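Course notes, Unit 6: Sorting and labeling small items for storage

These notes follow the second half of the unit. Please read them before the practical hour, and bring a pencil, because pen is difficult to correct on the record sheet.

## 6.1 What we mean by a small item

In this course a small item is anything that can be lifted with two fingers and that carries its information on its own surface: a card, a small box, a packet, a ticket. The item and its label are one thing. When the label is lost or covered, the item is also lost for us, even if it is lying in the correct drawer.

The Dillar stockroom, which we use as our case in the whole unit, keeps 3,000 such items on open shelves. In the first inventory, 481 of them had no place in the list. After a second check, 376 of these were given a place again. The others are still in the box marked "unknown", and we will work with part of this box in Unit 7.

## 6.2 The work surface

Use a light table top and clear it to the width of your two arms. On a light surface you see the edge of a white card less well, so a colored border is a help. Cards with a border in pink, red or green are found faster than plain white ones, and they are also easier to keep straight in a pile.

Keep large things at the side. A cushion, a folded cloth or a big soft box can stay near the corner if you have no other place for it, but it must not lie on top of the items. Many students lose one card under a cloth in the first session and then search for it in the drawers.

## 6.3 Reading before placing

The order is always the same:

1. Pick up one item only.
2. Hold it still with the printed face toward you.
3. Read the text, then the code.
4. Say the first word of the text quietly (this feels strange at first, but it helps).
5. Write the line on the record sheet.
6. Put the item down in its group.

The most common error is in step 2. Students begin to read while the item is still moving, and they "read" what they expect to find. A card with dark print in columns looks very similar to the next card with dark print in columns. If the item moves, the characters become stripes and no line can be used for the record.

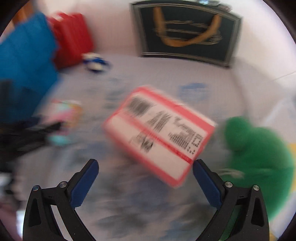 ## 6.4 Borders, lines and blocks

Without reading a single word, you can already notice some features of a label. We use them for the first rough sorting, and only for that:

- the color of the border, and if it goes on all sides
- any line that divides the printed area
- where the print is dense and where it is open
- whether there are marks similar to a barcode

Write these features in the column "Look". The column "Text" stays empty until the item is at rest and you have read it. Do not fill in "Text" from memory of a similar item — this was the reason for most of the wrong lines in the Dillar list.

Two systems for the groups are common. The Worley order starts with the border color and goes then to the size. The Marulanda order starts with the size. For a mixed box I prefer Worley, as color can be decided quickly by anybody. For a box where nearly all the borders are the same, Marulanda is the better choice. In the practical hour you may choose, but please write your choice at the top of the sheet and do not change it in the middle.

## 6.5 Piles and trays

A pile should have at most 20 items. Higher piles slide, and then the order inside is gone. All faces look up and all borders lie on the same side. Small boxes go in a tray and not on a pile of cards.

The Stiltonura trays in the cupboard have a low front wall, so the first label can be read without lifting it. Put them back with the low wall to the front. Trays with a broken corner go on the lower shelf.

## 6.6 For the practical hour

Work in pairs. One person handles the items and the other writes. After one full pile you change places. If the two of you read a label differently, put the item down, wait a moment, and read it again from the beginning. When you still do not agree, write both readings with a question mark between them.

Hand in the record sheet with the unit number and your pair number. The "Look" column must be complete. Empty fields in "Text" are accepted if the item is marked for a second reading.

Reading for next time: Unit 7, sections 7.1 and 7.2, and the sample list at the end of the Dillar case.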